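Last updated: 03/11/2018

Visit report: Prerus training center and match analysis rooms

Prerus opened its training center to visitors for one day at the end of the winter break. I went mainly for the analysis department and the pitch maintenance side, which clubs at this level seldom show. The tour ran in groups and started at the east gate, next to the indoor hall.

The site has 3 full-size pitches. Two are natural grass and one is artificial. The first-team pitch is cut to the same height as the one in the stadium and marked to the same dimensions, so distances in passing drills carry over to match day. Drainage was rebuilt in September after standing water closed the lower half of the field twice in one month. The new pipes run across the width of the pitch and empty into a collection tank behind the north goal. Water from the tank goes back into the sprinklers. The groundstaff said the surface now takes a full session the morning after heavy rain, which it could not do before.

The artificial pitch is older and is used by the youth teams in the evenings. The infill is brushed weekly. It was visibly thinner in both penalty areas, and the guide confirmed that the goal areas are next on the replacement list.

From there we went into the indoor hall. It holds a half-size surface with a sprint lane along one side. Timing gates stand at the start, at 10 meters and at 30 meters. Only the last two readings are kept, as the coaches found the first step too dependent on how the player sets his feet. Every squad member runs the lane three times at the start of preseason and again during the winter break. The results go to the fitness staff and are not used for selection, at least on paper. 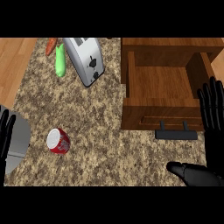

The nutrition program is run jointly with Bramier, the catering contractor, and took up more of the tour than I expected. Meals are planned backward from kickoff. For an evening match the main meal is served early in the afternoon, mostly rice or pasta with a small portion of chicken, and a light snack follows at the hotel. Vegetables are kept low on match day to limit fiber and raised again the day after. A carrot like the one on the granite countertop would therefore go into a recovery-day soup and stay off the pre-match plate. Players on the injured list get a separate menu with less starch, adjusted each week by the medical staff.

The analysis rooms are on the upper floor. Three people work there full time, two on the first team and one on opponents. Match video is tagged live with a package called Eren, then corrected the next morning from the wide-angle recording. The department had over 2000 tagged clips from the first half of the season, sorted by phase of play. We were shown a sequence on defending corners. Prerus changed from man marking to a mixed system in the fall, with three players fixed in the six-yard zone and the rest picking up runners. The clips showed the weak point clearly – the space at the edge of the box, where a cleared ball was often collected by an opponent with time to shoot.

Player meetings are limited to 14 minutes. Longer sessions were tried and dropped when the staff saw that the last clips were rarely remembered in training. Individual clips are sent to the players' tablets instead, and the system logs whether they have been opened. The guide would not say what happens if they have not.

The last stop was the youth building. The under-17 team shares a gym with the reserves on alternating mornings. Loan players are followed from here as well. Two are currently at Penov, and their match reports are filed in the same format as those for the first team, so a coach can compare minutes, distance and duels directly. This seemed to me the most useful practice we saw all day. It costs little and does not depend on new equipment.

Some points were less convincing. The gym is small for the number of squads using it. The hall has poor sound, and half of the explanation of the sprint lane was lost to those at the back. The medical rooms were closed to visitors, so I cannot report on them.

Parking was at the stadium, with a shuttle bus to the gate. The tour took all morning. Questions were answered in detail except on transfers and contracts – those were declined at the start.

Shares: 14
Comments: 3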